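Soluvo Releases Ellasero 2, a Shared Planner for Two-Arm Tabletop Work

Soluvo has released Ellasero 2, the new version of its planning and perception software for pairs of robot arms that work over the same table. The update goes out to all current users in January and brings a rebuilt motion planner, a faster way to set up cameras, and a task editor that people can pick up without writing code.

"We've wanted this one for a long time," said Ilgın Tekin, who leads the planning team. "You tell it which basket things should end up in, and it works out which arm takes what. I still get a kick out of watching that!"
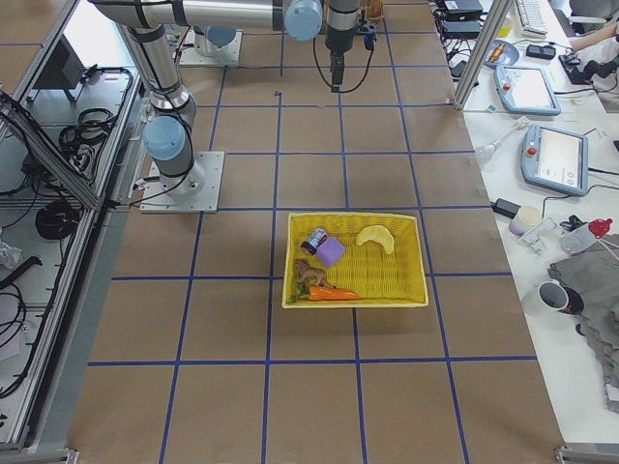

Objects in a woven basket on the taped grid at the Soluvo lab.

Earlier versions planned for each arm in turn and kept the other one parked. Ellasero 2 plans for both together. The planner, called Cao, checks every path against the space the second arm will need and changes the order of the picks when the two would get in each other's way. The team ran it through 124 sorting tasks before release, with toys, foam blocks, and rolls of tape among the objects.

Perception has changed too. Ellasero 2 combines views from fixed cameras and a head camera into one map of the table, and it picks a grasp for each object from that map. Users can line up a new camera against a plain grid of blue painter's tape on kraft paper, so there's no special board to buy or print.

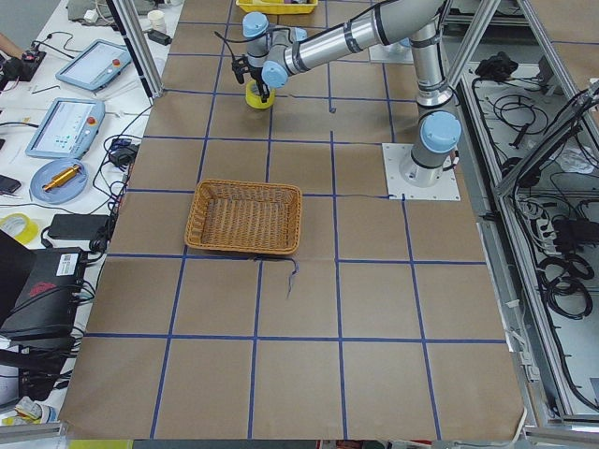 Working With the Task Editor

The new editor, Doltel, shows a job as a row of blocks: find, pick, move, place. Blocks can be dragged, copied, or tried one at a time, and the planned path is drawn on screen before an arm moves. Eleven ready-made tasks come with the release.

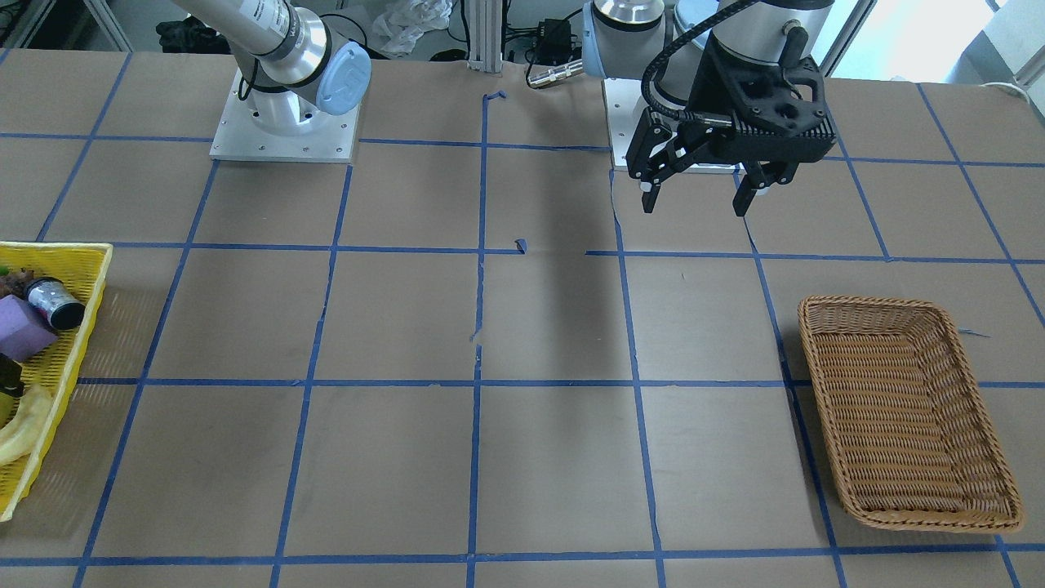
"I changed the target basket and had a new plan before I'd sat back down," said Virgil Sima, who tested early builds. "After that I just kept trying things to see what it would do."

Hülya Dursun, who wrote much of the grasp code, is happiest with how the software treats curved and rounded items. It now compares several ways of holding an object and scores each one against the place where it has to be set down. 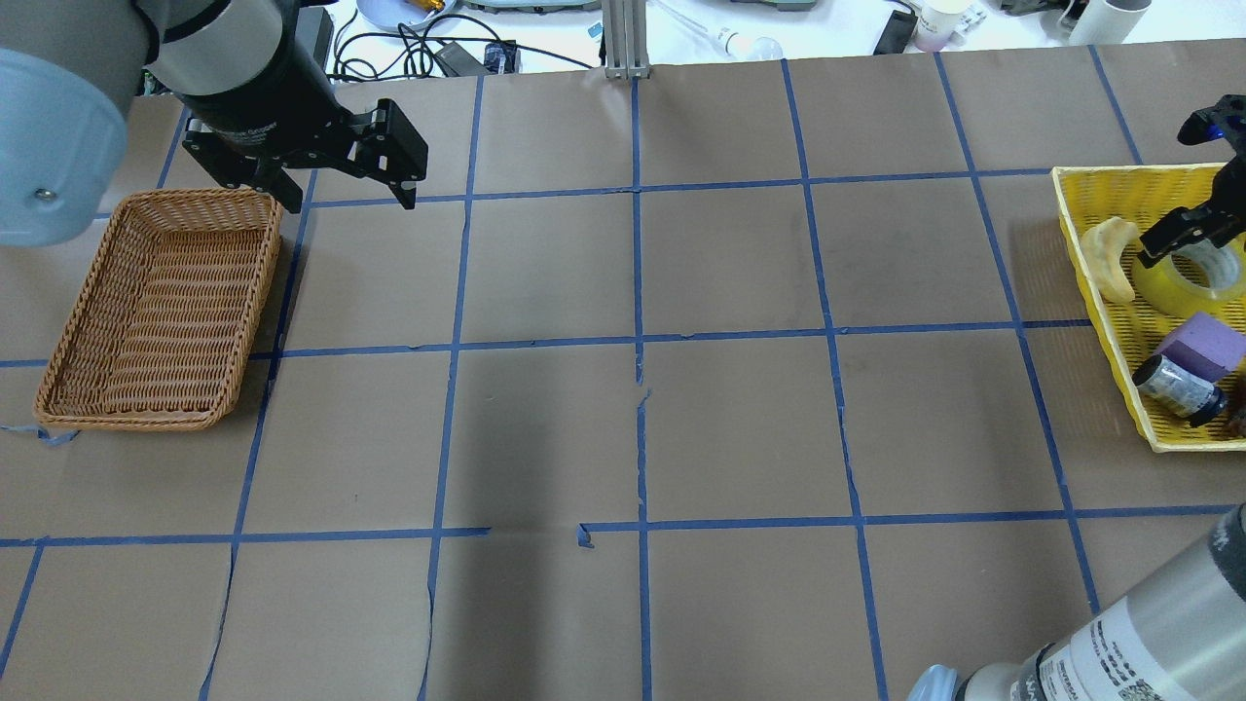 Tasks saved in the first version of Ellasero open in the new one and can be replanned for two arms from the file menu. Camera setups need to be run again after the update. A guide to both steps is included with the download, along with the source files for all the ready-made tasks.

Press questions may be sent to Cengiz Türkmen at the Soluvo press office. Güven Avcı is the contact for labs that would like a demonstration.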